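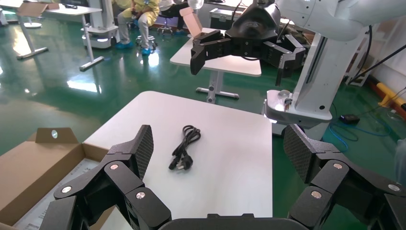
How often do the fingertip pads need changing?

Look at them every 200 hours of gripping and change them when the weave looks polished or an edge has started to lift. Most people get longer out of a pair than they expect, and then run them far too long out of gratitude.

Akier Finger Service Kit, two-finger linkage grippers

This website uses cookies to remember your cart. Accept / Manage preferences

In stock at Sutherland. Orders in by 2 p.m. leave the same day. Orders in at 2:05 p.m. leave the next working day, however nicely you write to us.

The Akier kit is what we send to people whose gripper has gone vague. You know the feeling if you look after one. It still opens, it still closes, the controller is perfectly happy, and yet the parts come up crooked, or get nudged an inch to the left before they're picked. Somebody blames the vision. Somebody else retrains the vision. A week later there's a new lighting rig over the table and the fingertips still wobble when you push them with a thumb.

Push them with a thumb first. It's free.

What comes in the bag

One pair of carbon-fiber fingertip pads, left and right
Pivot bolts with silver round heads, for both fingers
Bushings and thin washers to match
A small tube of medium threadlocker
A hex key, because yours is in the other building
One printed sheet, which says most of what this page says with fewer complaints

The kit does one gripper. If you run two arms over the same tables, order two kits and do both on the same afternoon. One tight gripper and one loose one is a miserable pair to program around, and handovers between the arms will find every bit of the difference for you.

Fitting the kit

Park the arm somewhere you can get both hands to it, drive the gripper fully open, then cut power and lock it out by your own site's procedure. Clear whatever's on the table underneath. Washers love a pile of cable.

Do one finger at a time. The other one stays assembled so you have something to copy when you've forgotten which way the washer went. Start with the pivot nearest the palm and work out toward the tip, swapping each bolt and bushing before you move to the next. Wipe the old threadlocker out of the holes. One drop of new on each bolt is plenty — if it squeezes out onto the link, you've glued a joint whose whole job was to bend.

Snug, then back off until the link falls under its own weight. Too tight is the more common mistake, and it's a sneaky one, since a stiff finger feels wonderfully solid in the hand and then lags behind its partner on every close.

Pads go on last. Clean the seat with alcohol and let it dry, set both pads, and close the gripper by hand on a strip of copy paper. Pull the paper. It should drag evenly across the width. If it slides free on one side, loosen the pad, square it up and try again. Leave the threadlocker overnight if you can stand to. If there's a shift waiting, the sheet has the short cure time and a sentence of mild disapproval.

Afterward, re-zero the fingers. New pads are thicker than worn ones, and a gripper running on last year's zero will squeeze harder than you asked it to. We've had a returned kit described as "too strong." It was a zero problem.

Cables, while you're there

Have a look at the wrist cable before you power up. Turn the wrist through its full travel by hand if your arm allows it and watch for the spot where the cable goes tight. It should never get there. Leave slack, and clip it where the arm moves least. Floor cables deserve the same five minutes. A knot behind the base is still a knot, and it'll be pulled on eventually by a stool or a foot.

The Trernovum question

Will it fit Trernovum grippers? The older body, yes. The newer body uses a longer outer link and wants the Akier Long, which is a separate part number and lives in a separate drawer for good reason. Measure your outer link between bolt centers: 70 mm is this kit, anything longer is the other one. Please measure it. We have a shelf of returns from people who eyeballed it.

Opened threadlocker can't come back. Everything else can, if it's clean and still in the bag.

Spares after the kit

Pads are also sold by the pair. Bolts and bushings are sold by the set only. We tried singles, and everybody ordered one bolt, then called a month later for the next one along.

Our own bench gripper went 1,262 hours on one set of bushings before the paper test failed. It lives a quiet life picking up the same block, so don't plan your September shutdown by it.

Share this page · 70 shares · 3 comments

Related items

Akier Long Finger Service Kit
Umisard wrist cable clips, bag of ten
Umisard cable sleeve, black, by the foot
Fingertip pads, carbon fiber, pair
Medium threadlocker, small tube
Replacement hex key (the second one)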